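To: lab-automation list
Date: Jan 24, 2018
Subject: Re: Lornon two-arm bench kit, request for experience before purchase

On the list, a member institution wrote:

> Our department is considering the Lornon two-arm bench kit for its
> teaching laboratory. The Stendale catalog describes it as suitable for
> "everyday handling of household items," but gives no detail on what
> items were used. We would be grateful to hear from any site that has
> had the kit on evaluation, in particular on
>
> (a) the time needed to set it up,
> (b) whether the standard fingers can manage thin or awkward objects,
> (c) the terms of the service plan.
>
> We must place our order before the end of February.

Dear colleagues,

Our institute has had the Lornon kit on evaluation from Stendale for 16 days, with 2 staff members assigned to it on a part-time basis. The evaluation is not complete. As the order date mentioned above is close, we are sending our findings to the list in their present form. They should be read as the experience of a single site.

Setup. The kit was delivered in one crate, with both arms already fitted to their base plates. Mounting and wiring took one working day. The printed guide is clear on the mechanical work and much less clear on the software, where the section on calibrating the second arm refers the reader to a page that is missing from our copy. Stendale supplied the page by e-mail on request. We advise other sites to ask for it before delivery.

The bench itself deserves some thought. Stendale recommends a top at least 80 cm deep. Ours meets this figure and we would not wish to work with less, given the space taken up by the bases and the center mounting plate along the near edge.

Handling. We chose two objects from our own break room and storage: a capsule coffee machine and a black wire holder on a round base.
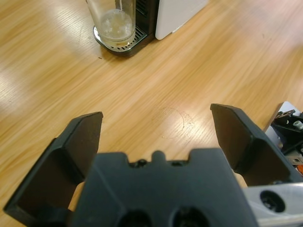
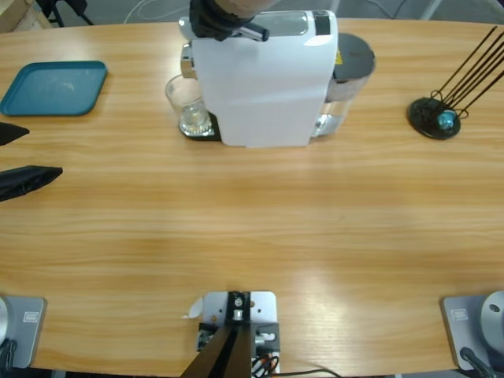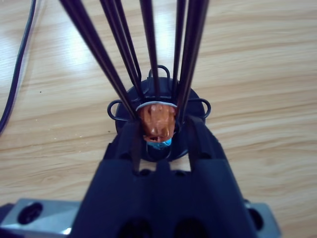

With respect to question (b), our answer is a qualified yes. The standard fingers are wide and have a recessed inner face. They do well on solid parts with some thickness, and levers and lids have given us little trouble. Thin rods and wire call for more care. The fingers must approach nearly square to the rod, and an approach from the side tends to turn the object before the grip closes. Operators who were new to the kit needed some 20 attempts before they could do this with confidence. We consider that acceptable for a teaching laboratory, provided that the time is planned for in the course schedule.

Stendale also offers a set of narrow fingers made by Bauerfeind as a paid option. We have requested the set on loan and have not yet received it. We therefore express no opinion on it.

Wrist cameras. The view past the fingers is good at short range. Reflections from a varnished or polished bench top can be strong, and we suggest that sites look at their overhead lighting before they begin to record. A matte cover for the bench would be a simple remedy, although we have not tried one.

Software. The kit is shipped with a one-year license for Mutix, through which both arms are controlled and all sessions are stored. The program is stable on our equipment. Export of recorded sessions is possible only one at a time, and we have asked whether a batch function is planned. User accounts cannot at present be restricted to a single arm, a point which may matter where students work in pairs.

Service plan. Two levels are offered. The basic level covers parts only, with the customer paying for shipping in both directions. The extended level adds a replacement arm during repair. Institutions should note that fingers and finger pads are treated as wearing parts and are excluded from both levels. This is stated in the annex and is absent from the quotation. Where a purchasing office requires all exclusions to appear on the quotation, this should be raised with Stendale in writing.

On balance, we regard the kit as suitable for instruction and for modest research use. Our own decision will be taken in February, after the loan set has been examined. Sites intending to run the arms without an operator present should wait for further reports, as we have not tested the kit in that way.

Questions may be sent to the list, where the replies will be of use to others. Requests for our setup notes should be sent to our office address and will be answered in the order received.

With kind regards,
Evaluation Office, Automation Laboratory

--
To leave this list, send a message with the word "unsubscribe" in the subject line to the list address.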